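Penanari Institute for Political Research
Vacancies

Research Officer, Party Speech and Local Councils
Fixed term, 17 months, full time. Based at the Hebden office.

Applications are invited for the post of Research Officer on a study of how councillors in small opposition parties speak in public and how that speech changes once they hold a share of power. The study covers council chambers, street meetings and local radio in two districts, Curkach and Kamard. It builds a coded archive of speeches, which will be used to compare what is said on the platform with what is later moved, seconded or voted on in the chamber.

The post holder will report to the head of the archive and will work with 2 part-time coders, one in each district.

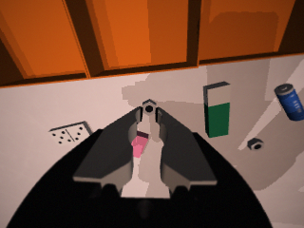 Tabletop with hex nuts, a domino and a battery in front of an orange bin (computer render).

Main duties

Transcribe and code recorded speeches against the existing coding frame. The target for the first year is 1,000 coded passages. A passage is normally one paragraph of speech on a single topic.

Check a share of the passages coded by the part-time staff and record the rate of agreement. Where two coders differ, the post holder settles the code and notes the grounds in the log.

Obtain minutes and voting records from both councils. Kamard publishes its minutes as scanned pages and these need to be typed up before use. Curkach supplies text files on request, usually within a month.

Attend public meetings in the evening when required. Meetings in Curkach tend to start at 7 pm and can run late. Time off is given in place of overtime.

Draft the methods section of the final report and keep the codebook up to date. Changes to the codebook are frozen from March.

Requirements

A degree in politics, history, linguistics or a related subject, or equivalent experience in a newsroom, library or council office.

Practical experience of coding text or interview material. Knowledge of a particular software package is not needed – the archive uses plain spreadsheets and a small in-house tool.

Able to work with material from all parties, including speech that is hostile or offensive. Applicants who hold elected office, or who are paid by a political party, cannot be considered. Ordinary party membership is not a bar but must be declared.

A driving licence is useful. Bus services between Hebden and Kamard are limited after 6 pm.
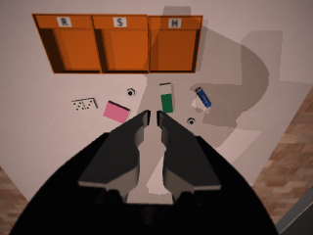
Local Politics and Public Speech Unit

Terms

The post is on Grade 3 of the institute's pay scale. Travel between districts is paid at the standard mileage rate. Up to one day a week may be worked from home once the probation period has ended.

How to apply

Send a CV, a covering letter of no more than 2 pages and one sample of written work to the vacancies desk at the Hebden office. The sample may be in any form – a report, an article, a set of coding notes – but should be the applicant's own work. Joint work is accepted if the applicant's part is marked.

Shortlisted applicants will be asked to code a short speech before interview. The text and a cut-down version of the codebook will be sent in advance. Interviews are held in person at Hebden, and travel costs within the region are refunded on production of receipts.

References are taken up after interview only.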